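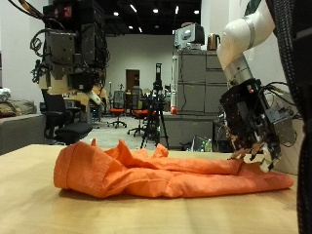 Another subscriber wrote on 24 September 2018:
> Did anyone stay for the last match at Skedemeck? I left with Gomow two down and figured Trurkden had the cup wrapped up.

Oh, you missed it!! Gomow birdied the last three holes (the par five from 221 yards out, over the water) and halved the whole thing. So the cup stays with Gomow, and I lost my voice.
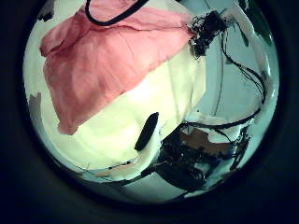 A halved match shouldn't keep a cup, was the grumble from the Trurkden bench, and they want a playoff hole in the rules by April. I'd vote for it – I just loved this one too much to complain.

Filed under: Club Golf, Team Matches

Recent threads
Liew greens fees up to 99
Foursomes pairings
Lost rangefinder, hole 2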